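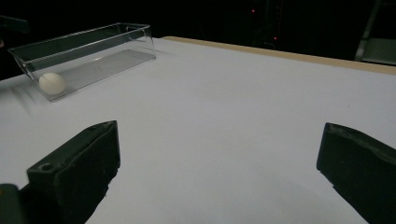 Jaltier hand tool, fingers open, clear tray with the ball at its near end.

Bench > Loan kits > Jaltier > Diary

January 2018
By the bench desk, Cullside

Monday. Bench free from eight. Jaltier out of its case and powered by a quarter past. Third session with the kit, and the first one spent entirely on the ball.

Notes carried over from last session: the trigger had a dead zone at the start of its travel. Jibrin's reply came in over the weekend and says to run the zeroing routine with the fingers fully open and then fully closed, twice, before logging anything. The quick-start card says once. Ran it twice. The dead zone is smaller but still there. I can take up the slack with my index finger before the fingers move, so it is livable, but anyone picking the tool up cold will overshoot on the first few closes.

Firmware unchanged. Fingers are the stock pair that came fitted. The top faces are scuffed already, so I take this to be a demo unit that has been out on loan before. The scuffs don't touch the gripping surfaces as far as I can tell and I have not marked it down for them. The finger screws were checked with the supplied key and one took a quarter turn. Jibrin should put a torque value in the manual. There is none, only "snug."

Task for the day was removal of a small white ball from a clear plastic tray. The tray is long and narrow with an open top and thin walls, and I chose it for two reasons. First, the walls limit how far the fingers can spread once they are down inside. Second, clear plastic on a white table is a poor target for any camera, and the kit's recording is what we would be paying for. A gripper alone we could make in the shop at Iltadton.

Procedure, for whoever repeats it: ball at the near end, against the wall. Tool starts outside the tray with the fingers open. Approach, lower, close, lift clear of the rim, hold for a count of three, return, release. A trial is scored as a success only if the ball clears the rim and is still held at three. Batches of 50, break between batches, battery read at each break.

Batch one was bad. The ball against the end wall is an awkward start. With the fingers wide, one of them meets the rim before it gets to the ball, and the tray slides. With the fingers narrowed to fit, there is little clearance on either side and the first contact tends to roll the ball down the tray. I spent more time chasing it than lifting it. Did not use tape on the tray. The loan agreement says nothing about fixturing, but taping it down would make the numbers useless for our purpose.

Batch two better. Changed the wrist angle so that the tool comes in along the tray's long axis and the fingers straddle the ball across the width. This costs some reach and puts the handle close to the table, and my knuckles touched the surface on several trials. A taller handle offset would fix it. Jaltier is sold with one offset only. I have written to ask if there is another.

Batch three about as good as two, and I stopped there. The grip hand was tired. The tool is not heavy on the scale but the mass is all forward of the palm, and the wrist knows it before the forearm does. For a session of any length I would want a counterweight or a strap.

Recording. No dropped segments in today's files, an improvement on the second session. The overhead light was fine for the table but left the back of the room black, and the tracking did not seem to mind. I had expected trouble from so few features behind the table edge. Playback shows the tray rim well enough, thin bright lines along the top edges, and the ball has a soft edge against the gray of the tray floor. Both can be made out by eye. Whether software will find the tray walls reliably is another question, and I have no answer from today.

The finger-width reading in the log lags the picture by a small, steady amount. Steady is fine, it can be corrected afterward. What I don't like is that the offset was different in session two. If it resets at each power-up, we would need a sync step at the start of every file — clap the fingers shut once on camera, say — and the manual ought to mention it. Added to the list for Jibrin.

Running total for the loan stands at 1,121 logged closes across all sessions, counting zeroing and practice. The loan is 21 days. The service plan assumes a finger pad change at 3,000 closes, so we won't reach it before the kit goes back, and I can't report on how the change is done or how long it takes. There is a spare pair in the case, sealed. Leaving it sealed.

Battery: finished all three batches on one charge with some left. The indicator dropped quickly over the last batch. Do not trust it below half.

Software: export still takes too many clicks. File names can't be set before recording, only after, one at a time. On a short day it is an annoyance. On a long one it would be a job for a second person, and the quote doesn't allow for a second person.

Present opinion of Jaltier, subject to change: mechanically sound, recording good enough, documentation thin. The price Jibrin quoted is reasonable if the pads are included and hard to defend if they aren't. The quote does not say which. Asked.

Next session: same tray, ball started mid-tray instead of at the wall. Then the tray turned square to the table edge. Then the other operator, cold, with no coaching beyond the quick-start card, to see how much of my batch two improvement was the wrist angle and how much was plain practice.

Case closed up at four. Charger left on the shelf, battery in it.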